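Lista de revisión de la célula de embalaje Sampaio, turno de tarde
Rellenar antes de dar tensión a los brazos, con calma, que cinco minutos aquí ahorran muchos disgustos.

1. Paño de mesa tenso y pinzas en su sitio. CORRECTO. Algo arrugado, pero vale.
2. Restos sobre el paño. PENDIENTE. Hay un palito de madera y alguna astilla; retirar, por favor.
3. Cables de los brazos. REVISAR. Que no rocen el borde de las cajas, ¡os lo pido siempre! 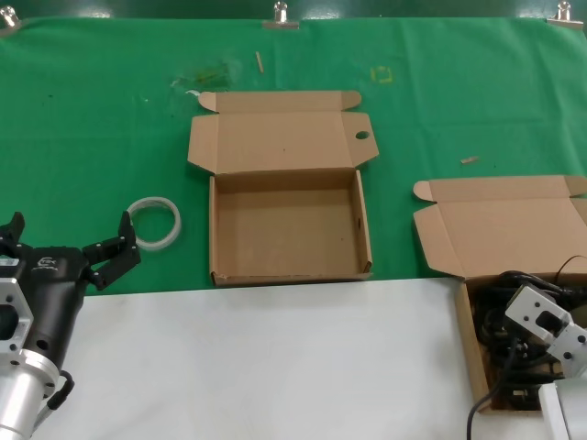
Puntos 1 a 3: mesa con las dos cajas abiertas y la cinta adhesiva.

4. Dedos de la pinza: tornillos a la vista en ambos dedos. CORRECTO. El reapriete completo toca cada 300 horas, con la llave Berow del cajón.
5. Suelo despejado delante de la mesa. NO CONFORME. Papeles y cartones por recoger antes de arrancar.

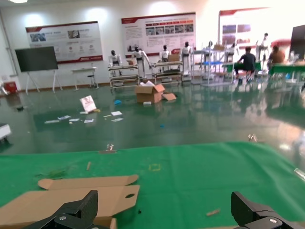 Puntos 4 y 5: dedos de la pinza y suelo al fondo.

6. Velocidad de prueba: hasta 40 % durante 3 ciclos.

Gracias a todos por el cariño que le ponéis. Copia a Vustby.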